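Oficina partilhada Amaral: procura-se colaborador para programação e montagem de braço robótico

Publicado em 08/12/2020
Referência: 3157

A oficina Amaral procura uma pessoa para integrar a construção de um braço robótico de bancada, destinado à separação de peças pequenas por cor. A estrutura mecânica está montada. Faltam a calibração da câmara de punho, a rotina de aproximação às caixas e a revisão da cablagem.

Tarefas
Escrever e testar o código de controlo das juntas (Python, Linux).
Calibrar a câmara em relação à pinça.
Desenhar e imprimir novas versões dos dedos.
Manter o registo de ensaios e falhas.

Requisitos
Experiência com servomotores em barramento série.
Noções de cinemática e de visão por computador.
Leitura de inglês técnico.
Não se exige curso superior.

Condições
Colaboração a tempo parcial, 22 horas por mês, remunerada por recibo. Início imediato, com termo em May de 2021 (maio), renovável. Equipa de 2 pessoas. Acesso às impressoras 3D e à bancada de eletrónica incluído.

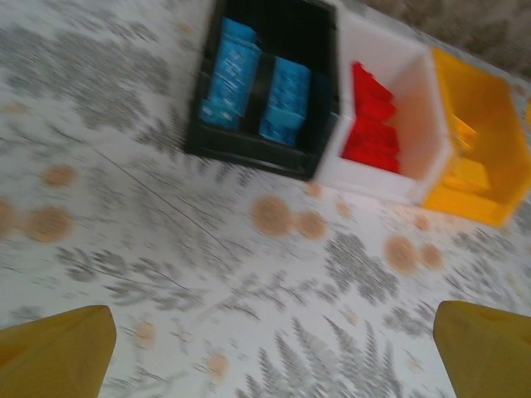 Gianni Russo

Nos ensaios são usadas três caixas abertas de plástico, preta, branca e amarela, encostadas umas às outras sobre a mesa. A preta leva embalagens azuis, a branca peças vermelhas e a amarela peças amarelas. O par amarelo sobre amarelo deve ser considerado na proposta de segmentação.

Candidaturas
Enviar currículo e uma ligação para código próprio a Shirley Cormier, pelo formulário da oficina, com a referência indicada. Os candidatos selecionados fazem um ensaio prático de 5 horas, pago.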